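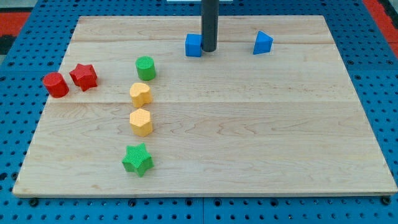

Every household that has owned a set of shape blocks ends up holding opinions about them, and mine have had years to harden. The Taltuvcombe Toy Library asked members to put a page in its online gallery under the heading "Things We Borrowed and Got Attached To", and I said yes before asking how long a page was. My subject is blocks: plain, coloured, slightly too nice to leave on a floor. They look their best on something pale, and a maple board with the grain swirling through it does more for a red star than any of the play mats we've bought over the years. Blue underneath helps too, even if pegboard is a surface designed to swallow anything smaller than a pea.

The set came home with us in November, in a drawstring bag that had once been a different colour. The library card listed it as "Blocks, assorted, Praltedine", which I took for the maker until Fatima Ndlovu at the front desk told me it was the street the donor lived on. The loan was for three weeks and renewed so many times that the system began adding a little exclamation mark beside our name.

On the star

Children go to the star first, and so do adults pretending to tidy up. It has the glamour and very little of the usefulness. Nothing sits properly on the points, and it has never once been the right piece for a castle, whatever the younger members of my family claim. It does make a decent biscuit in playdough. The texture on top comes out nicely if you press evenly, and then someone tries to eat it.

On the cylinder

A cylinder is a well-behaved block until you lay it on its side, at which point it becomes a resident of the space under the fridge. Ours came back from there with a coat of fluff and a grape. We now keep cylinders standing up, with their round tops to the ceiling, like small glossy bollards. Red and green are both fine colours for this. I have heard a case made for the red ones being faster, and I was given a demonstration down the hallway at 6:30 in the morning.

On the triangle

Strictly it's a prism, and there is a certain sort of uncle who'll tell you so. The blue one is the roof of everything in our house: the shop, the vet, the other shop. Put it beside a blue cube and you have a house in kit form, assembly optional. Ours has been optional since lunch on Wednesday.

On the cube

I have nothing against the cube. It stacks, it stays, it hurts underfoot in the ordinary way. If blocks held down jobs, the cube would be in payroll.

On lining things up

There are builders and there are arrangers, and I've raised an arranger. A board this size is perfect for it. Rows, columns, a bit of a gap, a long stare, then one piece moved a centimetre to the left. Visitors ask what it's meant to be and get the look that question deserves. I've learned to say "nice spacing" and back out of the room. The seams between the planks count as roads, apparently, and a block parked across one will be ticketed.

On putting them away

The bag is hopeless. It holds the lot, but you can't find anything in it without tipping out the rest, so you may as well have left them where they were. We tried a Tuominen tin that used to hold crackers and makes a noise like a car accident. A shoebox works. The lid went missing within the hour, but a shoebox without a lid is still ahead of the field.

The blocks are due back at the desk shortly, fluff removed. If you are next on the list, check under your own fridge before you accuse us of anything, and bring the renewal card, as the exclamation mark doesn't transfer between families. I've already asked.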